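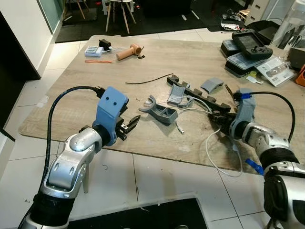
Selamawit Hadgu, workshop safety checks, Grimthorpe building

Table and cable inspection, March

1. Table top clear of loose parts: NO
Printed parts are spread on the middle of the table. The long dark gray rail with teeth, the Y-shaped part and the bracket should go back in the parts tray when they are not in use. Please do not stack them at the edge.

2. Cables away from the front edge: NO
The white cable goes between the parts and then hangs down past the front of the table. A person walking by can catch it with the leg. I ask Marius Vlad to lead it along the back side.

3. Loose plugs: NO
One white USB plug is lying free on the table. Put a cap on it or take it away.

4. Cables fixed on the arms: PARTLY
There is blue tape on a cable of the right arm, near the table edge. Tape is accepted until next inspection, but I prefer a proper clip. Mulugeta has a bag of them in room 41.

5. Fingers and jaws: see comment
Keep hands out from between the jaws when the power is on. This was also written last time.

6. Walking space of 3 feet in front of the table: YES
Measured by me and Yabsira Sisay.

7. Stop button can be reached from the chair: YES
Tested 2 times.

Points 2 and 3 to be corrected first. Write your initials on the door sheet when it is done.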